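Could you fold for us? Towel and textile sorters wanted at Vinell

Vinell is looking for people who like a neat pile. We run the linen room at the Bahrami building in Veleck, and from August we need more hands for towels, bath mats, throws and all the other soft things that come through our door and have to leave it folded, checked and stacked.

It's a lovely room to work in (I would say that, I've spent a good part of my life in it). There are long tables at a sensible height, big windows down one side and shelves right up to the ceiling. The radio is usually on. If you have ever enjoyed emptying an airing cupboard just so you could put it all back properly, you'll fit in very quickly!

What you'd be doing

Most of the work is folding, and there is more to it than people expect. A thin tea towel will go wherever you send it. Thick, shaggy pieces have ideas of their own. You find the bound edge first, run your fingers along it to feel for any stitching that has come away, then bring the two sides together so the trim lies flat and the pile isn't trapped in the crease. Do it well and the stack stands up straight. Do it in a hurry and it slides off the shelf overnight.
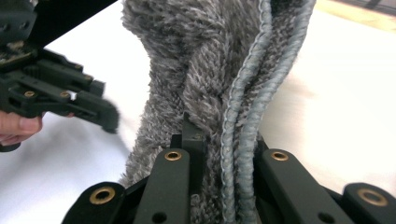
You would also be looking out for pulled threads, worn binding and corners that have started to fray. Anything that needs a stitch goes in the mending basket, anything past mending goes to the rag shelf, and everything else gets a Runine label with its shelf number. Runine is our own labelling system. It takes a morning to learn and after that you'll be reading the codes in your sleep.

We get through 4000 pieces in a busy month, so there is always something on the table, but we don't time people and we never will. Steady and careful suits us very well.

Who we'd like to hear from

You don't need to have done this before. Some of our best folders came from shops, school kitchens and care work, and one came from a garden centre – she is still the only one who can get a double throw into a single-width shelf. We'd like you to be comfortable standing for part of the shift (there are stools, and we use them) and happy handling wool and long-pile fabrics. If fibres and fluff make you sneeze, tell us and we'll talk about which table would be best. A bit of sewing would be handy, though please don't let it put you off if you can't.

The details

We have 5 places. Shifts are in the mornings or the afternoons, whichever you prefer, and the afternoon one finishes in time for the last bus. The posts are paid hourly and run for 80 hours to begin with, with the chance to stay on. Your first 2 shifts are paid training, alongside someone who knows the shelves. Aprons are provided, and so is tea. Bring your own mug, the spare ones are dreadful.

How to apply

Write us a few lines about yourself and hand them in at the Vinell desk on the ground floor of the Bahrami building, or put them through the letterbox if we're shut. No CV needed. Tell us which shift you'd like, when you could start, and how you fold a fitted sheet – we have been arguing about that one for years and would welcome another opinion.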